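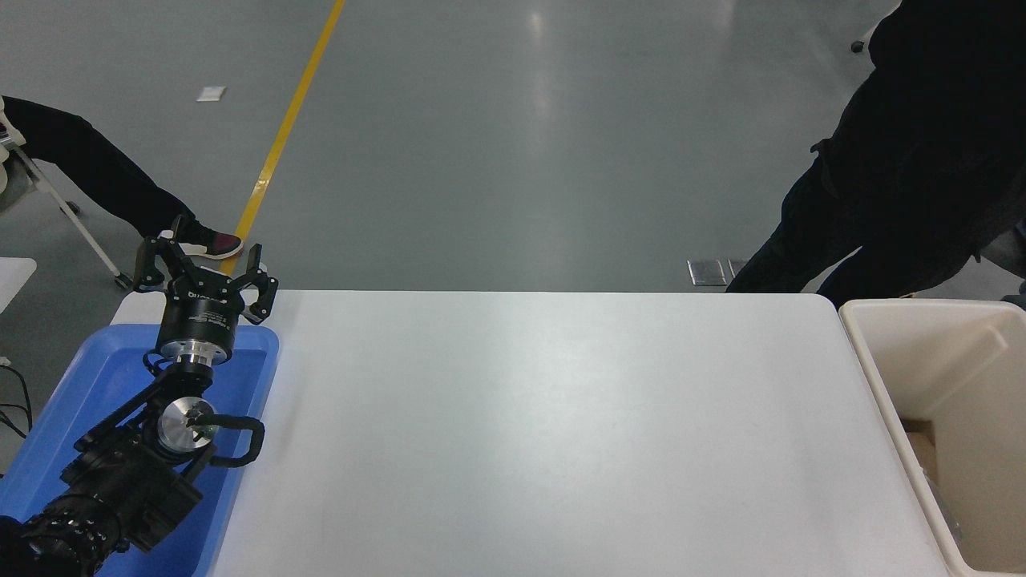 draltberg_dan
Okay so I finally did it, I bought the 1,000 piece Tikeck harbor puzzle everybody here keeps raving about, and I've got a gripe. Why is the sky the same blue as the water?? I've been at it 4 evenings and all I have is the edge and half a boat.
12 likes

mossyporch
Sort by shape first! I did that sky in one weekend with a pot of coffee going (okay, two pots).

Illés
Gonna disagree with mossyporch. Sorting by shape takes forever. Do the boats, then the rooftops, and leave the sky for last.
3 likes

mossyporch
Leaving it for last is how you end up hating it, but sure!

quiltnut30
Wait till you try the 2,000 piece Drorkar one. Mine was missing a corner and they mailed me a new one, no fuss at all.

draltberg_dan
Tried shapes tonight and got 30 pieces in, so I'm siding with mossy for now. Sorry Illés! Does anybody glue theirs when they're done?

Illés
Never. Back in the box.

5 shares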